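Workshop > Guides > Arms and grippers > Picking up cloth

Setting up a two-arm bench to pick up and spread clothes

By Sorin Lungu
September

This guide covers the part of the laundry build that gave us the most trouble at Cavwood, the shared workshop where Kiyoshi Yagi and I keep the arms. It assumes you already have two arms that move, a gripper on each, and some way of driving them by hand, either with a pair of leader arms or a controller. If you are still wiring motors, start with the bench wiring guide and come back.

The goal is modest. A piece of clothing is dropped in a heap, one arm takes hold of an edge, the other arm takes hold of a second edge, and the two pull it out flat enough to fold. Folding itself is a separate guide.

What you need

- Two arms, fixed so that their grippers can meet in the middle with some reach to spare
- Two-finger grippers with narrow tips
- A camera at each wrist and one looking down from above
- A soft work surface in one plain colour
- A box of old clothes

Surface

We began on bare melamine and it was a mistake. When the fingertips came down slightly too low they hit something hard, the wrist motor stalled and the arm dropped out. A padded surface gives a little, so the tips can press into it and slide under an edge. Upholstery fabric over foam works well. Staple it tight. A loose cover gets picked up together with the shirt, and from the overhead camera you won't notice until the whole thing lifts.

Choose a colour that none of your clothes share. We use grey.

Cameras

The overhead camera is for deciding where to go. The wrist cameras are for the last few centimetres, when the gripper hides the cloth from above. Mount each wrist camera so both fingertips are in view at all times, open and closed. If only one tip is visible you will spend a lot of time guessing.

Fix exposure and white balance by hand on all three. Bright cloth close to a wrist camera makes auto exposure jump about, and the recordings are then hard to compare with each other. Our first 33 recordings had to go in the bin for this.

Cables need slack at the wrist, enough for a full turn each way. Leave the loop hanging on the outside of the arm. Before each session, turn both wrists to their limits and watch the plugs.

Taking the first hold

Start with a garment that has a clear trim or a thick hem. A sports top is good practice, as the bands round the neck and arms are easy to find in a heap and stiffer than the rest.

1. Drop the garment from waist height. Don't arrange it.
2. Look at the overhead view and find the nearest edge that runs towards one of the arms. That arm goes first.
3. Open the gripper and bring it in low, with the fingers either side of the edge.
4. Press down until the pad gives slightly, then close slowly.
5. Lift by a finger's width and stop. Check the wrist view.

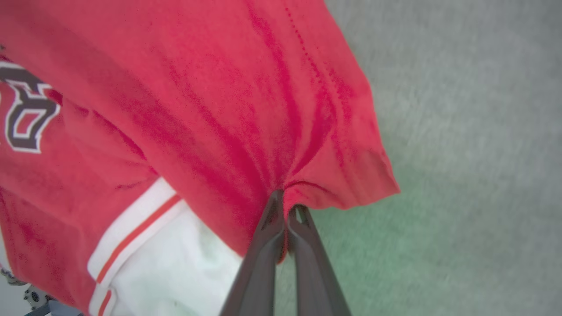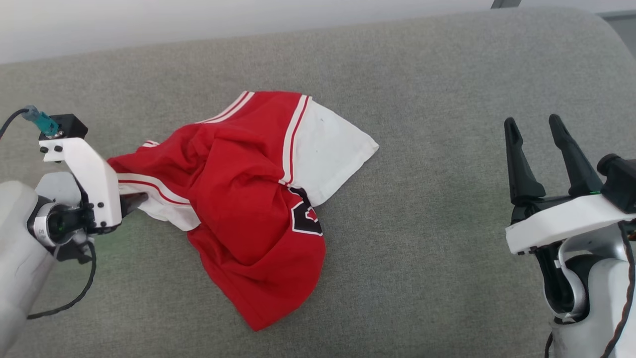 Red and white jersey on the grey pad, wrist camera first and then the view from above.

If the cloth slides out at step 5, the usual cause is that you have closed on a fold that isn't attached to much. Open, move towards the thicker part of the heap and try again. Raising the closing force is tempting and we did it for weeks. It wears out the gripper motor and leaves marks on thin fabric. We now run at 19 per cent of the motor's limit for everything except denim.

Check as well that you have one layer and not two. With two layers the garment lifts nicely but won't open, and the second arm ends up pulling against the first. Creases that run straight to the fingertips only tell you the cloth is under tension. To count layers you have to lift a bit further and see whether a second edge comes up with the first.

Taking the second hold

Keep the first arm still. This is harder than it sounds when you are driving both by hand, and Kiyoshi ended up adding a foot switch that freezes one side. It's a Wakico pedal, the cheap one, wired to a spare input. I would fit one from the start.

Bring the second gripper in open and park it over bare pad beside the garment, then pick an edge. The best choice is a corner on the far side from the first hold. If there is no corner showing, have the first arm drag the heap a short way sideways. One usually works its way out.

Close, lift both sides together, and move the arms apart until the cloth between them is straight. Stop as soon as it is. Pulling past that point puts the load on the shoulder joints, which on our arms are the weakest part. Lower both sides at the same speed and let go.

Recording

We record every attempt, including the ones that fail, and mark them afterwards. So far there are 522 on the drive. A failed attempt followed by a good second try in the same recording has been more use to us than a clean one, so don't stop the moment something slips.

Use at least 3 garments per session and swap often. Tuesday is our evening for this, and we stop when the wrist motors feel warm.

Settings that worked

Closing speed: a quarter of maximum
Closing force: 19 per cent (denim: raise until it holds)
Lift before check: one finger's width
Fingertips: bare plastic, edges rounded with fine sandpaper

We tried the Ultance rubber sleeves on the tips. They grip well but they are too thick to get under a hem, and they drag the cloth along when you open.

Known problems

Very light fabric, such as lining or old T-shirts, sticks to itself and we still miss more often than we catch. Socks are too small for two arms. Anything with a drawstring should have it taken out first; we lost a connector to one.

Related guides

Bench wiring for two arms
Printing and fitting the Marinescu finger set
Adding a foot switch
Folding a shirt once it is flat
Covering a work surface with foam and fabric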